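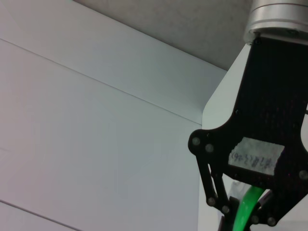
Search notebook entries
Search

3 Feb 2024

Open day at Gruvska. Writing this up the same evening while I can still read my own scribbles. Best day out of the shop in ages!

Got there before the doors opened and waited in the lobby with a crowd of students and a few people from packaging firms. They split us into groups and ours went to the handling lab first, which was the one I wanted anyway. The other half of the building is welding cells and a paint booth, and I only got a quick look at those from the corridor. Didn't mind.

Handling lab

The arm they let us get close to has a home-built gripper on it. Flat black carbon-fiber plate under the wrist flange, and the fingers hang off the plate on parallel bars. I love this kind of thing. You can see every pivot, all plain domed bolt heads, and if a bar cracks you cut another one. Our own gripper is a sealed casting and when it went sloppy in the fall we had to send the whole unit away. I'd trade tomorrow.

Asked how they stop the bars from working loose. Answer: thread locker, plus a check with a hex key every morning before the arm is powered. Also asked whether the fingers stay parallel when they carry something heavy off to one side. They twist a little, I was told, and they live with it and grip closer to the middle of the part. Good straight answer. They keep the payload down to keep the twist small, and the pads get changed a lot more often than the bars.

There's a bright green line coming up from underneath toward the plate -- cable or tube, I never asked and now I'm annoyed with myself. It has a nice loose arc in it. Ours is zip-tied tight to the wrist and I think that's why we keep breaking it at the same spot. Try a longer loop. Costs us nothing.

The demo

They ran pick and place out of a tote of mixed parts: rubber feet, short lengths of hose, plastic caps. The arm takes one, shows it to a fixed camera, then drops it in the right bin. Visitors could throw their own things in. Somebody put in a glove, and the arm had a go at it, got it by a fingertip, lost it, and on the next try came in lower and got it. People clapped. I clapped!

Cycle time was 5 seconds a part when it went well. They didn't hide the misses. A running sheet was taped to the bench with a mark for every drop, and the operator filled it in right in front of us. We should do that on our own visitor days. Last year we stopped the line every time it fumbled and it looked much worse than if we'd just let it carry on.

Next came the teaching part, and this was the thing I liked best. You take the arm by the wrist and walk it through the move yourself. They gave each of us a turn. Much lighter than I expected, though it gets a bit sticky near full stretch, and I kept wanting to steer it with my elbow. Three passes and it could repeat my route well enough to put a cap in a cup. Mine had a silly wobble in the middle where I'd changed my grip, and it copied the wobble perfectly every time.

The software for that is called Grodulico and it runs on an ordinary desktop PC. Things I wrote down while they were clicking around:

- every pass is saved, good or bad, and you mark the bad ones later
- you can cut a piece out of a pass and keep the rest
- the speed slider works on playback only, the recording always stays at hand speed
- it refuses to play anything back until the arm is at the start point of the pass (we need this, remember the bent tray)
- export is plain text, so we could probably read it with our own scripts. Check this properly.

It crashed once. They restarted it and the passes were still there.

Lunch

Sandwiches in the Siddiqui building across the yard. Talked to people from a bakery who want to move soft rolls without denting them, and they had a far harder question than mine. The Gruvska people suggested wide, slow fingers and a very dull motion and said to come back with a crate of rolls in March. I might ask if I can tag along.

Afternoon

A short talk on camera placement, 25 minutes with questions. Main point was that a camera riding on the wrist sees the grip beautifully and hardly anything else, so much of what it records is wall and the side of its own gripper. They use it together with the fixed one over the bench. If you only have money for one, they said go with the fixed one to start. I'm not sure I agree for our job. Our parts sit deep in the tray and a fixed view would have the arm in the way half the time. Worth an argument at the bench.

Also, lighting. They went with flat and even, pale walls and no spotlights, and they claim most of their bad detections went away with the shiny reflections. We've got that one strip light right over the fixture, reflecting off everything. Put a diffuser on it before touching any code.

Cloketti had a table by the exit with finger pads in different rubbers. I took some samples, the soft ribbed ones and a harder flat pad. They're in the top drawer with the feeler gauges, please don't use them as feet for the kettle tray. Hole spacing looks close to ours but I haven't measured it yet.

Stuff to do

- longer loop on the wrist cable, see how it holds up
- diffuser over the fixture
- morning hex key check, add it to the startup card
- try the ribbed pads on the hose clips, 4 newtons to begin with and then creep up
- write to Gruvska for the Grodulico file format notes and ask about the green line
- miss sheet taped to the bench, starting with the next batch

Open question for whoever reads this: would a bar linkage even fit inside our guard? I sketched it on the back of the visitor map and it looks like the elbow of the linkage swings out past the plate when it opens. Might clear if we turn the whole gripper a quarter turn on the flange. The map is pinned over the vise. Scribble on it.

Bus back was late. Parking there is hopeless too, so don't drive if you go.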